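Minutes – Magesa shared kitchen, February meeting

Taken by me again, as my handwriting is the one people can read. We started at 6 in the evening, right after the tea was poured. Present: me, Lahcen Zerouali, both of the Sotano tenants, and the new people from Imau, who brought almond cake (thank you!!).

1. Last month's minutes. Read out, fine, one spelling fixed.

2. Shelf space. Sotano would like the low shelf by the window. Imau would also like the low shelf by the window. We went back and forth on this for far too long and landed on half each, with the divider Lahcen has in his garage. He'll bring it next time.

3. Pots, and the wooden table.

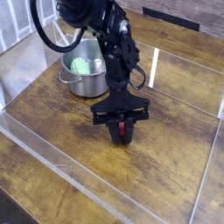
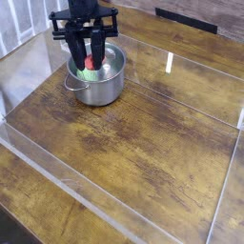
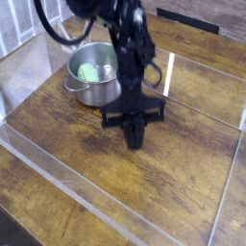

The small steel pot on the wooden table, all three times.

We have $300 left for kitchen things and I wanted to spend a chunk of it on new pans from Drinura, which I have been saying since the fall. Lahcen thinks we should fix up the ones we own first, and he had a fair point about lids – we own plenty of pans and hardly any lids that fit. The Imau folks said they'd be happy with small pots as long as they hang up, and that little one with the thin wire handle on the side came up as the size they'd use most. So: two new small ones, nothing big, and I'll ask Drinura for a price. As for the table, everybody likes the streaky brown wood and wants it left alone, so no paint, no tablecloth. I had written down "sand and oil?" on my list and I have now crossed it off. Please do use a trivet, though!

4. Fridge. Anything without a name on it goes out at 9 on cleaning night. Sotano asked if initials count. Yes, initials count.

5. Keys. One set still missing. If it's in your coat, we won't be mad.

6. Any other business. Somebody wants a radio. Somebody else doesn't. Moved to next month.

To do: me – price from Drinura. Lahcen – divider, plus a look through the lid box. Imau – labels for their half of the shelf.

Closed a little before 8, cake all gone.

Recent from Magesa
Minutes – January meeting
Fridge labels: where to find them
Who has the spare key?
Shelf plan, second try
Cleaning night sign-up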